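Coolant light on a used diesel box truck, only on long hills
Posted in Medium Duty & Diesel – Oststead Truck Owners Help Board
Asked by gravelroadgus, 29/02/2020

Hello all, and thanks in advance to anybody who reads this whole thing, I know I go on a bit.

I bought a used Larnell box truck last June to haul feed and fencing for our place and a couple of the neighbors. It has the six-cylinder Daltel diesel, which everyone told me would outlive me. It ran beautifully all summer and fall. The low coolant light started coming on a few weeks ago, but only when I'm pulling a long grade with a load on. By the time I get over the top and coast down the other side, the light is off again and the gauge is sitting right where it always sits. Around town, empty or loaded, I never see it.

I've checked the overflow tank cold every morning and it does go down a little. I've put in one small top-up so far. There's no puddle where I park, no white smoke that I can see, and the oil on the dipstick looks like oil. The heater works fine. The previous owner left me a folder of receipts, and the last coolant work in there was a radiator hose and clamps.

My worry is of course the head gasket, because that's what my brother-in-law said and now I can't sleep. Where would you start looking before I hand it over to the shop? I'm handy enough with wrenches but I don't own any fancy scan tools.

Reply from tworivers_diesel

Welcome to the board, and please don't let your brother-in-law ruin your sleep just yet! I spent a lot of years around these engines and most of the "head gaskets" that rolled in through our door were something smaller and cheaper. Start with the easy stuff and work inward.

First thing I'd do is the cap. The pressure cap on the tank is a wear item, and when the spring gets tired it lets coolant out early under load, which goes out the vent tube and dries on the frame where you'd never notice it. Get under there with a flashlight and look along the vent tube for a chalky or crusty trail. A new cap costs very little, and I'd put one on even if the old one looks good. Make sure it's the same pressure rating as the old one, and never take it off hot.

Second, the level sensor. On a steep grade the coolant moves to one end of the tank, and if you're already a bit low the sensor ends up high and dry. So part of what you're seeing may simply be the hill tipping the tank. Fill it to the cold full line and see if the light still comes on at the same spot in the road.

Third, rent or borrow a cooling system pressure tester. Lots of parts stores lend them out. Pump it up with the engine cold, to the rating printed on your cap and no higher, then go have a cup of coffee. If the needle has dropped when you come back, go hunting with that flashlight – water pump weep hole, the lower hose, the heater lines along the firewall, and the EGR cooler if yours has one. Those coolers can leak on the inside, where you won't see a drip.

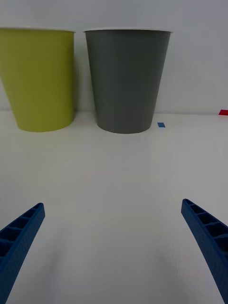 Can I keep driving it while I sort this out?

Short, light trips are fine as long as you check the level cold each morning and the gauge stays where it normally sits. I'd leave the long loaded hauls alone until you know where the coolant is going. If the gauge climbs, pull over somewhere safe, shut it down and let it cool all the way before you open anything.

If the pressure test holds steady and you're still losing coolant, then it's time for a block test, the kind with the colored fluid that changes when there's combustion gas in the cooling system. A shop can do that in no time. And keep a notebook in the door pocket – write down the mileage every time you add anything. It helps a mechanic more than you'd think.

Reply from hillcountryhauler

Mine did this. It was the cap. Put an Imrie cap on and it's gone 700 miles with no light. Check your clamps too.

Reply from pto_and_pie

Agreeing with everything tworivers said, and I'd just add one bit about the coolant itself, because I learned this the expensive way. Please find out what's in there before you pour more in. My Larnell came to me with two kinds mixed together and it had turned to something like pudding in the bottom of the radiator. The shop bill was $310 for the flush and a thermostat, and I felt lucky it wasn't more. Color doesn't tell you much anymore, so look through that folder of receipts for the type, and if you can't find it, plan on a full drain and refill with whatever the engine manual calls for. Test strips are handy for checking the additive level too, and you want to stay on top of that with a heavy diesel.

Also, have a look at the fins on the front of the radiator. Hauling feed, you've probably got a good layer of chaff and bugs in there. A garden hose from the back side, gentle pressure, does wonders. I do mine every spring and then again after hay season, and the truck thanks me on the hills.

Let us know how the pressure test goes, would you? I always like to hear how these come out.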